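The best toy shelf I know is really a fruit bowl

Ornella Benedetti has been sewing, stuffing and collecting soft toys for years, and her advice to anyone starting out is gloriously simple: put them next to real things. Stand a plush beside a tangerine and you see at once what a good maker has noticed, the slight squash at the bottom, the pull of the seam where the stalk would be.

I tried it at home in April and lost a whole afternoon (happily!). Foam blocks help too. Their soft, matte sides give the eye somewhere quiet to rest, and children start building with them before you've finished arranging anything.

Colour is where it gets really good. Leaves left on the fruit, a pink plate underneath, a lime-green plush a little way off from two bright green apples – lovely. 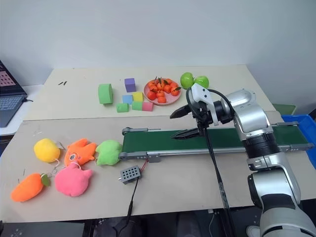 Qianru Bai would go further and keep the fish away from the fruit altogether, on a shelf of their own, with the blocks stacked up as a reef. I've cleared a space for it by the window.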